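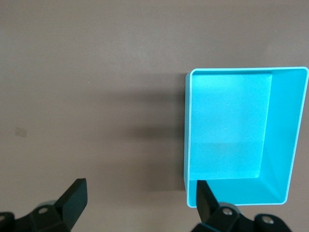 August, a bit after 2. Sorting station again, and I think I'm finally settling on what goes where. We've been living with those little gray bins from Wurnside forever and they're fine for screws, but anything flat ends up standing on its edge and then you can't get a finger under it. So I want one wide tray per job, straight on the bench, no lids. The turquoise one is my favorite so far -- straight thin walls, pale floor, and against that brownish-gray top you can't possibly miss it (I have missed plenty of things on that top, believe me). I'd also like to get at the little beige patch left of the tray, tape residue or a scuff, I haven't tried a fingernail on it yet.

Plan is to give the tray to the Vodumitz parts, roughly 200 washers plus the 5 bracket plates. Plates first, flat, washers in a bag on top. If the washers go in loose they'll all slide to one side the minute somebody picks it up!

Still to do: ask Stosent if they sell the same size in another color, I'd take two more. And the Breathnach order needs its own spot before it gets mixed in with ours again. Labels on the short side, please, not the rim -- they peel off the rim.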